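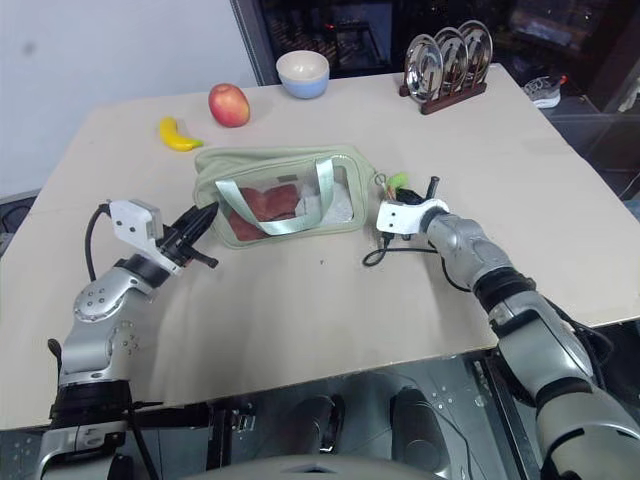 3.2 Bags that show what they hold

People who pack a bag for the day tend to sort twice, once when they choose what to bring and again when they decide what goes in with what, and it is the second sorting that has been left alone in most of the household literature. Our Pultstead interviews were full of it. Embla Eklund, who kept the packing diaries with us, noticed quite early that families spoke very differently of bags they could see into. A pouch like the sage-green one in Figure 2, with its clear plastic front and fabric handle, lets a reddish-brown something and a crumpled white-silver something be noticed without anybody opening it, and our participants were fond of that – fonder, I think, than we had expected them to be!

Figure 2. Clear-fronted pouch on a tabletop, with a banana, an apple and a small bowl farther back.

The diaries gave us 3,019 entries in all, and we read every one of them aloud to each other over a long and rather happy April (Csaba Vass brought the cake). Many concern the kitchen table, where the bag is set down among whatever is already there: fruit, a bowl, plates in their rack. One mother wrote that she packed "by looking across the table," adding things as her eye fell on them, and several others told us much the same in their own words. Fruit was often the last thing in, and just as often it was left behind.

We coded 200 of the entries by hand for what we call glance checks, meaning any mention of looking at a bag to confirm its contents. Of these, 50 were set aside for a second reading by Sakda Wattanapong, and the places where the two readings differed are taken up in Section 4. Most had to do with handles and tassels, which people used to tell one bag from another, and which we had at first filed under decoration – a mistake we are glad to have caught.

12 comments · 41 shares

This site uses cookies to improve your reading experience. Accept | Manage settings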